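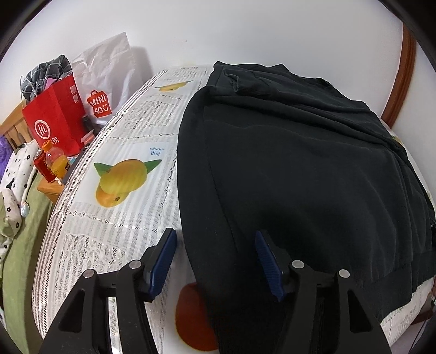

Black on the mango sheet, before the great folding.

Last updated: January 2025

I did the whole lot today. Every single thing I own that can be worn went across the bed at one point or another, and I am sitting here at the kitchen table with a mug of tea feeling as though I've been on holiday. I love this job! I know it's only laundry, but I'd been putting it off for so long that the chair in the corner had become a sort of second wardrobe, and getting that chair back is worth a diary entry on its own.

I started with the black things because they're the worst. They all look the same in a heap, and I can never tell what I'm holding until I've found a cuff or a waistband and worked backwards from there. So the rule this time was to spread each one out flat on the bed first, let it be a big soft puddle for a moment, then find the top and smooth down from there. It makes such a difference. I used to fold in mid-air, chin on the collar, arms out, and everything ended up with one sleeve longer than the other.

And the fruit sheet was on, which cheered me up no end. I bought it in Drorby last August on the market (the stall by the bus shelter, the one with the tablecloths) and I still grin every time I pull the covers back. Big yellow fruit with green leaves, and all that grey lacy pattern running in stripes. I call it the mango sheet although I couldn't swear in court that they're mangoes. There are columns of tiny writing on it as well and I have never once read them. One of these nights I'll get in with a torch and find out what I've been sleeping on.

The other good thing about it is that dark clothes show up beautifully against it. On the old navy one I lost socks constantly. They'd be lying there in plain sight and I'd be on my knees looking under the bed.

Folding method, so that I remember it next time: knitted things in thirds lengthways, then in half, then in half again, and stood up on end in the drawer like books. Trousers leg on leg, pull the seat out straight, then up from the hems. Anything with a thick ribbed edge gets folded so the rib is on the inside, otherwise the pile leans. T-shirts I've started rolling and I'm not sure about it yet. They look lovely for a day.

I had the radio on and they did a long piece on clothes rationing, with letters from 1946 read out, and one woman had turned the same coat 2 times, first inside out and then into something for her daughter. I stood there with a jumper in each hand feeling very rich. I've put 5 things in the bag for the charity shop, including the green cardigan that I've been keeping for a person I plainly am not going to become.

I washed the darks with the Lillimel liquid again and I'm completely won over. It smells of hardly anything, just clean. The last stuff I had was so strong that the wardrobe made my eyes water. I've also dug out the Calunon boxes that have been flat behind the door since I moved in, and they fit the bottom shelf as if they'd been measured for it (they were not). One for scarves, one for swimming things, and I've left the third with no job at all for now, which feels very luxurious.

The nightstand is next. Things gather on it, I don't know how, I clear it and they come back by the morning. I didn't touch it today. I want to do it properly, and I want to wax the wood while I'm at it, because it's such a nice pale colour when you can get at it.

Supper was soup and the end of the loaf. I'm on page 223 of the library book and it's due back soon, so early to bed with that. Must buy: pegs, beeswax, a new bulb for the landing, lemons.

Comments

Durán: I have the very same trouble with black clothes. I sewed a little loop of coloured thread inside the waistbands and now I know which way up they are straight away.

mothballs_and_tea: Please report back on the rolled T-shirts! Mine went back to being folded within the week, the drawer looked like a tin of sardines.

hillside jo: Read the sheet! I want to know what it says.

Durán: Seconded, get the torch out.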